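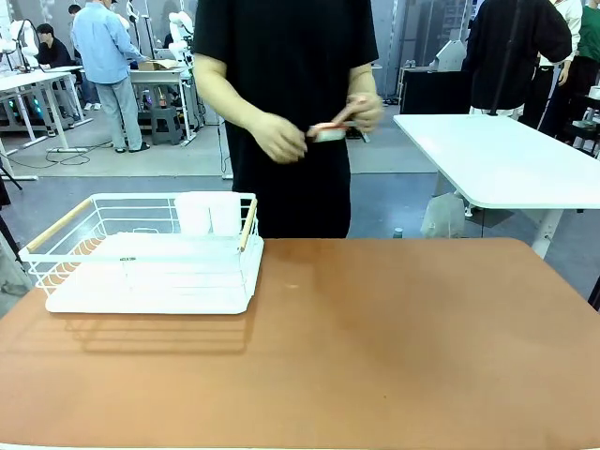

The dish rack table at Bovham, with two cups in the rack.

Print this item | E-mail to a colleague

Stopped arm at the dish rack: what we found

On Thursday, shortly after the morning break, one of the arms at Bovham did not stop when it should. It was practising the cup task: take a cup from the rack, put it on the table, put it back. The operator pressed the pause button on the screen, and the arm went on moving for 41 centimetres before it came to rest against the handle of the rack. No person was touched. One cup was broken and the rack was pushed to the edge of the table.

The operator then pressed the red emergency button, and this worked at once. We want to say this clearly, as there was a rumour in Sekside that the emergency button had failed. It did not fail.

The fault was in the pause command. With the Erum software, a pause waits in the same line as all other messages to the arm. Normally this line is almost empty. On that morning a second program was still open from the evening before, and it was sending old positions again and again. When we read the log, there were 577 messages waiting before the pause. The arm carried out a part of them first, as it was told to.

We repeated the test at Sekside with an empty table and at low speed. In 200 runs with only one program open, the pause was always quick. With two programs open it was late in 35 runs. This is too many, and we do not accept it.

Until the software is changed, the following is valid for both sites:

Close all programs before you start the arm, and look at the message counter. It must show zero.

Do not use the screen pause if a person is near. Use the red button.

Keep hands away from the rack and from the cups while the arm has power, also when it stands still.

If the pause feels slow, please write it down, even if nothing was damaged. Two colleagues told us afterwards that they had noticed a small delay in the weeks before, but they thought it was the network. We had no good place for such notes. Now there is a page for it in the Doherty folder, under "Small faults".

The new version, in which the pause has its own line, is being tested at Sekside. We do not yet have a day for Bovham.

Comments (3) | Shares (8)

You receive this newsletter because you are on the workshop list. Change your settings or unsubscribe.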